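# About Flellura

Small company, Dumley. We take waste heat off buildings that make too much of it and move it next door to buildings that need it. Bakeries, cold stores, a laundry, one ice rink. Pipes, pumps, heat exchangers, a lot of paperwork about easements.

Started in a rented unit on Claltolgate with 2 people and a secondhand heat pump. The first job was a cold store whose condensers were dumping warm air into an alley all winter. Now that heat goes to the greenhouse behind it. Tomatoes in March. The owner still sends us a crate when there's extra.

**What we do**

- Site surveys (we log temperatures for 4 weeks before quoting, no exceptions)
- Design and install of heat recovery loops
- Service contracts, ours or somebody elses system
- Grant applications, if your county has the money

What we don't do: solar, boilers, anything over 800 kilowatts. Call Hosseinzadeh Mechanical for the big stuff, they're good and they pick up the phone.
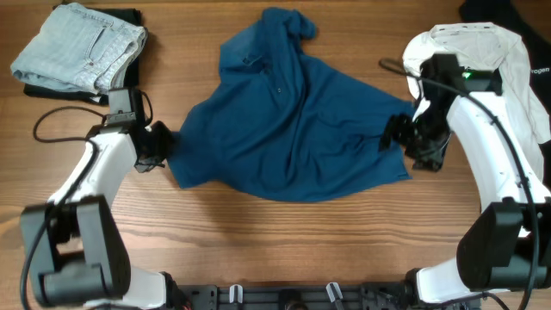

Pricing. A survey is $2,000, credited back if you go ahead with the install. Most people ask about payback first and the answer is it depends on how far the heat has to travel. Across a wall, great. Across a parking lot, maybe. Across a road, you're paying to dig up a road, and the city will want a say in that.

We'll tell you if it isn't worth doing. Happens more than we'd like. You still get the full report with teh temperature logs, yours to keep or hand to another contractor.

**Where we work**

Dumley and anything within about an hour's drive. Further out for service calls on systems we built.

**Visiting**

Shop is open from 7:30 in the morning, side door, ring twice. Parking out back, not in front of the print shop please. Closed for two weeks in August, emergency line stays on.

Existing customers, have your loop number handy when you call. It's on the sticker inside the pump cabinet door.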